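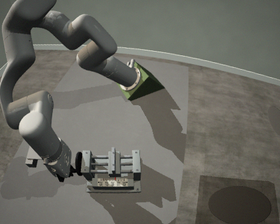

A grey two-armed robot, shown in a computer rendering.

The purchase of a used car remains one of the larger financial decisions a household will make, and at Brudside it is increasingly made on a monthly figure. The district's dealers report that most buyers now ask first what they will pay each month, and only afterwards what the car costs.

Malhotra, the longest established of the independent showrooms on Uldale Road, has changed its practice accordingly. Every car on the forecourt carries a card giving the cash price, the deposit, the monthly payment and the total amount payable, printed in the same size of type. Rajkumari Jaiswal, who manages the finance desk, introduced the cards in August.

"Customers were comparing one number with another and the two were not alike," she explained. "A low monthly payment over 5 years may cost a good deal more than a higher one over 3."

Two forms of agreement account for nearly all of the showroom's business. Under hire purchase, the buyer pays a deposit and fixed instalments, and owns the car once the final payment and any fee have been made. Under a personal contract purchase, the instalments are lower, but a large final payment falls due if the customer wishes to keep the vehicle. The car may instead be handed back, subject to its condition and mileage.

It is the mileage clause that causes most difficulty. Harsh Yadav, a district nurse, took a small hatchback on such an agreement and then moved to a post at Irnach, which doubled his daily journey. He asked for the terms to be reviewed at an early stage and was able to have the allowance raised, at a higher monthly cost. Others discover the charge only when the car is inspected.

Marietjie Ngubane, who advises residents on household debt, recommends that buyers obtain a quotation from their own bank before visiting a dealer. She also asks them to set aside money for tyres, servicing and insurance. One couple she assisted had budgeted carefully for the instalments on a car priced at £3,921 and had left nothing for a replacement clutch six months later.

Pankaj Chaturvedi, the showroom's sales director, accepts that some visitors leave without signing. Quotations are held for six days, and customers are encouraged to take the paperwork home. Part-exchange valuations are given in writing and are kept separate from the finance offer.

The showroom is open until 6 in the evening. Appointments with the finance desk may be made through Manju Thakur at reception.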